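Lidgate Support
Ticket: Intake form cutting off client messages
Category: Forms and screening
Priority: High (changed from Normal)
Status: Resolved
Opened May 20, 2021

Maya Akl wrote:

Hi. I'm an independent pro domme and I take all my bookings through my Lidgate page. My intake form has the usual boxes: name, two references, preferred date, health stuff, and then one big box at the bottom called "Interests and limits." The big box is the one I care about. It's where people tell me what they'd like to do and what they'd rather I never did to them under any circumstances.

Lately it's been stopping mid-sentence. I got this one last night, copied exactly as it arrived:

"I would very much like to be tied up but not"

But not what? Not tightly? Not by the ankles? Not on a Salinas city bus? I work on consent, so the second half of that sentence is the part I get paid to read.

I wrote back to ask him and he was offended, as he'd apparently poured his heart out. I've had a few like this and I assumed the guys were typing one-handed. I'm now less sure.

Page is published, plan is paid up, I haven't touched the form.

Najwa Dabbas (Lidgate) wrote:

Hi Maya, thanks for such a clear report. I've submitted your form from my laptop with a long test message and it came through whole on my end. Could you let me know:

Which browser you read your requests in
Whether the message is short in the dashboard too, or only in the notification email
Whether you have the Ulau deposit add-on switched on

If it's only the email, that's expected. The email shows a preview.

Maya Akl wrote:

Firefox. Short in both. Ulau is on, because people who haven't paid a deposit have a way of getting the flu.

I'm aware of the preview. The preview ends in three dots and says "read more." This doesn't end in anything. It just stops, like a man who's heard his wife's car.

I tried your test too and mine came through whole from the computer. Then I did it from my phone, lying on the couch like a real client, and got this in the dashboard:

"Testing testing I am a very naughty accounta"

So it's phones. Please excuse the content, I wanted a realistic sample.

Najwa Dabbas (Lidgate) wrote:

That is really useful, thank you. I can reproduce it on mobile now. My own message was about shipping addresses, I'm afraid.

Both your samples are exactly 44 characters long, and that's the length of our email preview. It looks as if the mobile version of the form is saving the preview text in place of the full text. I've passed this to the forms team and moved the ticket up to High.

In the meantime, could you try switching the box from "Long answer" to "Document upload"? That avoids the affected field.

Maya Akl wrote:

I tried it. Do you know what happens when you give submissive men a document upload? You get documents. One had a cover page. One was a spreadsheet with a tab for each body part. One was a photo that had nothing to do with limits, and he can consider himself screened.

I've switched it back. Can you tell me how many requests got chopped and since when? I have a session with one of these people coming up and I'd like to know what I don't know.

Najwa Dabbas (Lidgate) wrote:

Understood, and sorry about the photo.

The mobile form was updated in March. Going by your account, 11 requests since then have a message of exactly 44 characters. One or two could be people who happened to write that much, but I'd treat all of them as incomplete. I've put a yellow flag on each in your dashboard so you can sort by it.

I want to be straightforward about the risk here. Please don't go ahead with anything based on a flagged message until you've confirmed the rest with the client.

Maya Akl wrote:

I don't go ahead with anything based on a form, flagged or otherwise. Everybody gets a phone call, and then we go over it all again in person with the door open and their shoes on. The form is just so I don't have to start from "so, what brings you here." But I do have friends on Lidgate who are newer at this, and one of them books by message only. You should be telling people. An email with a boring subject line will do. Don't put the word "limits" in the preview, half of us share a phone plan with somebody.

Also, are the full messages gone? I feel bad asking a man to confess twice. It took one of them nearly 60 minutes, he told me so.

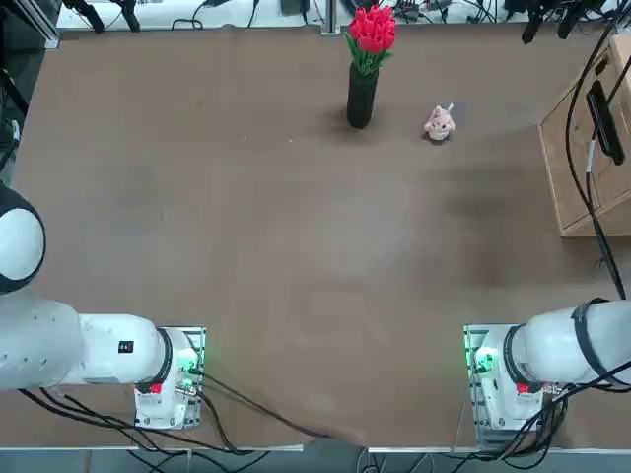 The other thing, while I have you, is the auto-reply. It says "Thanks for your order! We can't wait to get it to you!" and I've never been able to find where to change it. It isn't wrong, exactly. It just sets a tone I then have to spend the first part of the call undoing.

Najwa Dabbas (Lidgate) wrote:

Good news on the messages. They go through Prekon, our mail relay, before they're trimmed, and Prekon holds the originals for a while. The team has pulled all of yours and restored them to the dashboard. The longest is 1,442 characters. I didn't read it, I only looked at the length.

A notice is going out to every account with a mobile form. Subject line is "Update to your form settings." I showed the draft to two colleagues and both of them said it was the dullest email they'd ever seen, so I hope that's all right.

The auto-reply is under Store, then Checkout, then Messages. It's in a silly place. You don't have a store so there was no reason for you to look there.

The mobile fix itself is live now. If you could try once more from your phone I'd be grateful.

Maya Akl wrote:

Tried it from the couch, and the whole accountant came through.

Originals are all there too. For the record, the first one ends "but not with the blue rope, it sheds." He's been here before. He's right about the blue rope, and I've thrown it out.

Auto-reply now says "Received. You will wait." Two people have already written to say how much they liked it.

You can close this. The spreadsheet guy wants to know if the upload box is coming back.

Najwa Dabbas (Lidgate) wrote:

Closing as resolved. If a message gets cut off again, reply here and the ticket will reopen by itself.

The upload box is still available under Form, Add field, and you can limit the file types. I would take off images.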